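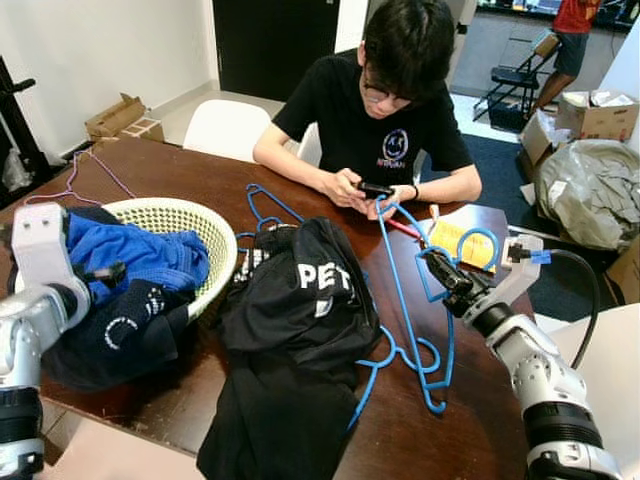 3.2 Collecting the Hanger Demonstrations

The task sounds like a chore one assigns to a child: take a garment from the laundry basket, take a hanger from the table, put the first on the second. Our policies had failed at it in simulation for so long that we moved to demonstrations on the real robot, where they could at least fail with real cloth.

All demonstrations were given by remote control. The operator moves a pair of handheld leader arms built in our lab under the name Guveck, and the robot's two arms copy the joint positions. Gripper opening follows a trigger on each leader. We tried kinesthetic teaching first, with the operator pushing the robot's arms around directly, and gave it up within the month. One person cannot comfortably hold two arms and keep an eye on a sleeve, and two people doing it together turned every demonstration into a negotiation.

We recorded 1507 demonstrations at two sites, Kovano and Lavness, ending in July. The sites used the same arms, the same leader software and, in principle, the same written protocol. The protocol said to grasp the hanger "in a natural way." Kovano operators took this to mean by the hook. Lavness operators took it to mean by whichever part was closest to the gripper. We now consider "natural" to be a word best kept out of protocols.

Both habits were kept in the data, and each demonstration carries a label for its grasp. Figure 2 shows a hook grasp. The right gripper has the blue hanger by the hook end, with the hanger's frame angled down across a black garment, while the left gripper is over the near-left side of the table, close to the basket. A hook grasp leaves the shoulders of the hanger free to enter the collar. Its drawback is leverage: a small twist at the wrist becomes a large swing at the far corner, and the operator, who feels no force through the leaders, learns of contact only by watching the cloth move.

Figure 2. Hanger and garments during collection, seen from the head camera. The right gripper holds a blue hanger by its hook end. A second blue hanger lies flat farther back on the table, and a pink one lies partly over the table edge at the far left.

Wire hangers were a deliberate choice and, on some afternoons, a regretted one. They are thin, they bend, and they catch on one another. Thicker hangers made the task easier for operators and for every policy we trained, to the point where differences between methods disappeared. We went back to wire.

We did not clear the table between demonstrations beyond what the operator needed in order to start. Garments could overlap, hang off the near edge or spill out of the basket, and spare hangers stayed wherever they had been put down. An earlier pilot set, collected on a tidy table, produced a policy that worked well on tidy tables. Background activity was not controlled either. People sat, walked and stood in view of the head camera, and the recordings include them.

Operators practiced until they could finish the task twice in a row without dropping the hanger. Practice runs were discarded. Failed attempts made after that point were kept if the operator recovered without help, and the recovery was marked as its own segment. These segments turned out to be more useful than the clean ones (Section 5), which was some comfort to the operators who had contributed the most of them.

Each recording was cut into reach, grasp, insert and hang phases with the Cartwright annotation tool. Annotators agreed readily on the first two. The start of insertion was harder, as operators tend to poke at a collar several times before committing to it, and we settled on the first contact between hanger and collar that was not followed by a retreat. Pauses longer than 4000 milliseconds were trimmed. Most of them fell right before insertion, when the operator was presumably thinking, an activity our current policy architecture does not attempt to imitate.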